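3.2 Wear of the sealed numeric keypad

The Nikolero keypad has a one-piece silicone membrane over carbon contacts. Its data sheet gives an operating force but no figure for change in force after repeated wiping, so this was measured at the Flellbridge bench. 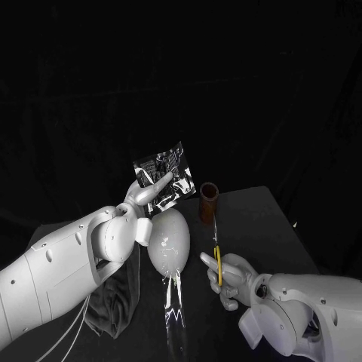
Figure 5. Robot arms over the dark grey tabletop.

Each of the 22 keys was pressed with a flat probe and the peak force logged. The membrane was then wiped 356 times with a damp cloth and the readings repeated. Eight keys showed a higher peak force - all of them in the two outer columns, where the membrane is clamped. No key failed to register. The Donora unit was not tested past the first set of readings as its cable gland leaked.

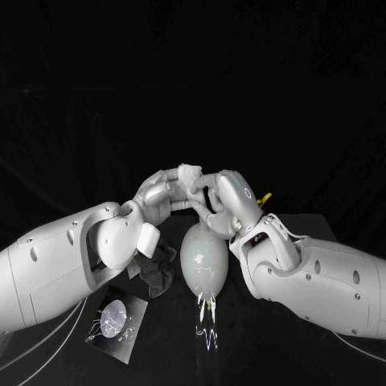
Figure 6. Both arms above the tabletop, black curtain behind.

3.3 Logging

Readings were stored with the Ansari script (Appendix B, C. Briggs). Of the rows saved, more than 835 were usable. Rows with a missing key code were dropped before averaging.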